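Workplace automation (hand-guided training)

From the Kalville workplace wiki, last edited Thursday, August 9, 2018

Workplace automation is the handing over of paid tasks to machines, in part or in full. The kind I cover in this article is hand-guided training, where a worker does a small job with a pair of grippers and the recorded motions are later used to teach a robot arm the same job. I've worked at Kalville for 5 years, so expect my opinions to leak in (the editors have already had a word with me about it).

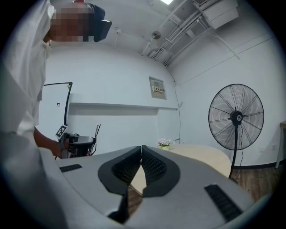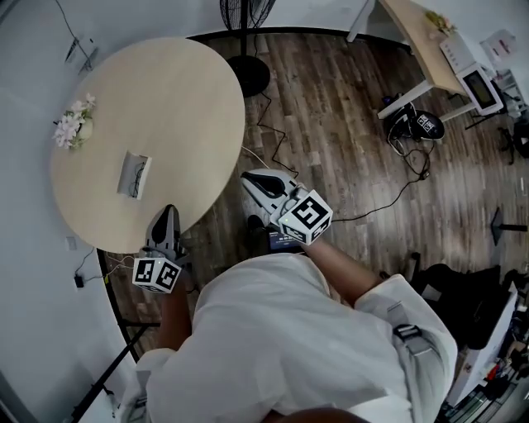 Hand-held grippers in use beside the round table.

Background

Older factory robots were programmed point by point, usually by somebody from outside the company who had never done the job. At Turstead, our sister site, that meant a week of waiting every time a box changed size. Hand-guided training moves a lot of that work to the people on the floor. You pick up the grippers, you do the task, you do it again - and again, and again. One pass through a task is called a take. Our first project, Gestudley, needed 2,000 takes of setting small things down on a table and picking them back up, and we kept 1,882 of them. The rest were thrown out, mostly for dropped objects or for people stopping halfway to chat (guilty!).

Effects on jobs

When the project started in January there were 17 of us in packing. There are still 17, but the days look different. A few people now spend most of their shift recording, and the others trade in and out. The lifting has gone down and my back is grateful. On the other hand, holding your wrists steady for an hour is its own kind of tired, and we had to ask for longer breaks before we got them.

Pay is the sore spot. Recording was first classed as light duty, at the lower rate, which went over badly with people who had spent years getting quick at the work. It was moved up to the skilled rate in spring. Whether a worker should get anything extra when a robot uses their motions is still being argued - I think yes, but I would.

Skills

Good packers don't always make good recorders. Fast hands blur into shortcuts that a machine can't copy, and new people who go slowly often get cleaner takes. The Mazandarani method, named after the firm that trained us, has you say each step out loud until the pace settles. I felt silly doing it for two days and now I do it at home with the dishes.

See also: Job rotation; Repetitive strain; Turstead packing line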